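Accueil > Rencontres > Métiers de la table > Bjarke Frandsen

Égoutter, c'est ranger : une heure avec Bjarke Frandsen

Mercredi, 8 h du matin, Ekcombe. Il a déjà bu deux cafés, moi aucun. Bjarke Frandsen dessine des égouttoirs chez Zedholm. Des égouttoirs à tasses, surtout. Petit sujet, dit-on. Il n'est pas d'accord.

« Tout le monde regarde la tasse. Moi je regarde où elle va après. Dans la plupart des cuisines, elle va sur un torchon. Le torchon est mouillé, la tasse est posée à l'envers dessus, et le lendemain elle sent le torchon. »

Il parle vite, mélange le français et le danois quand il s'énerve un peu. Sur son bureau, des bouts de fil métallique pliés, une pince, un carnet quadrillé plein de courbes. Le modèle sur lequel il travaille depuis octobre s'appelle Ider. Fil blanc, boucles montantes, une base rectangulaire. On enfile la tasse par le haut, ouverture vers le bas. Rien d'autre.

« La boucle, c'est tout le travail. Trop large, les petits verres se coincent. Trop étroite, le mug se balance. J'ai dessiné 28 boucles. On en a plié 22. Les autres étaient ratées déja sur le papier. »

Et le verre ? Question bête peut-être, mais une tasse en verre, c'est la même chose qu'une tasse en grès, non ?

« Non, non. Le grès pardonne. Le verre glisse, et puis on voit tout, la moindre trace de calcaire. Donc il faut que l'eau parte vite. C'est pour ça que je commence toujours par le mug en verre transparent, avec une anse. Si ça marche avec lui, le reste suit. »

L'anse, parlons-en. Il en parle dix minutes. Où elle se place, ce qu'elle cogne, par où on attrape la tasse. Les gens tiennent par l'anse pour poser, par le fond pour reprendre. Il a regardé faire sa belle-famille un dimanche entier. Ils n'ont pas trop apprécié. 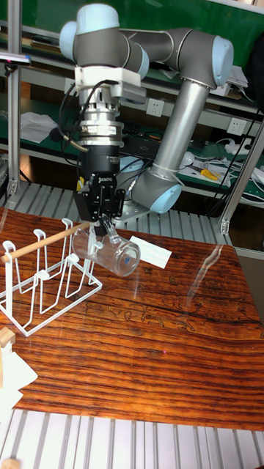
Mug en verre, anse en haut, à côté de l'égouttoir à tasses en fil blanc.

Je lui demande ce qu'on met d'autre à côté de l'évier. Il soupire.

« Le moins possible ! L'égouttoir, une éponge, fini. Les gens ajoutent. Un pot, une plante, le courrier... Après ils disent que l'égouttoir prend de la place. »

Le bois, il aime, mais de loin. Un plan de travail en bois foncé sous du fil blanc, c'est beau, il le reconnait. Il faut essuyer, par contre. Tous les soirs. Sa collègue Baldursdóttir voulait livrer l'Ider avec un plateau, il a dit non, elle a insisté, il y aura un plateau. En option. Il le raconte en riant, à moitié.

Côté chiffres : une première série de 200 pièces, vendue surtout dans la région. La suivante, 3 807, chiffre bizarre, il ne sait plus d'où il vient. « Le fil. La longueur de la bobine, je crois. Demandez à l'atelier. »

Je n'ai pas demandé à l'atelier, plus le temps.

Et chez lui, alors ?

« Chez moi j'ai un prototype tordu, la troisième boucle penche à gauche. Ma fille y met toujours sa tasse. Elle refuse les autres. »

Conseils pour qui range sa cuisine ce week-end, vite, avant mon train : vider l'égouttoir le matin et pas le soir, ne pas empiler les tasses encore humides, garder une boucle libre. Pour quoi faire, la boucle libre ?

« Pour la tasse du visiteur. Vous, par exemple, vous n'avez toujours pas eu de café. »

Je l'ai eu, finalement. Dans un mug en grès, un peu ébréché, rincé debout au-dessus de l'évier pendant qu'il cherchait ses clés.

Contact | © Métiers de la table, tous droits réservés | Haut de page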